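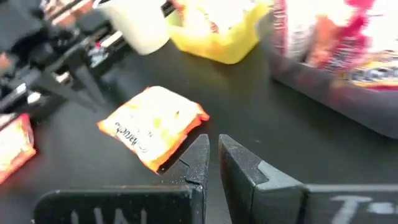
Packing staff meeting, Nandstead, Thu 30 May. Houda Kettani opened by thanking all of us for bearing with the arms since April. Handwriting on the packets, like the marker on the white and orange one, slows sorting - please print.

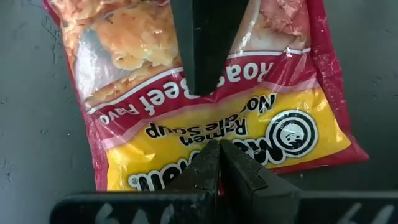
Minutes No. 12

Babar Tarar asked whether hand sorters lose hours. Houda said no, and four will train as minders. 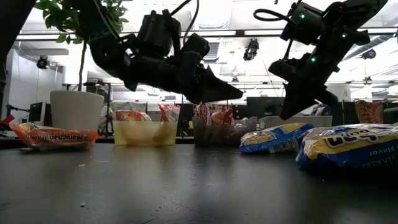
Ramen packets and bins at the sorting table

Breaks stay as they are, bless them.

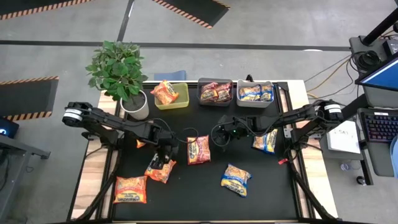

Both arms at the table, three bins behind

Babar will post the new rota.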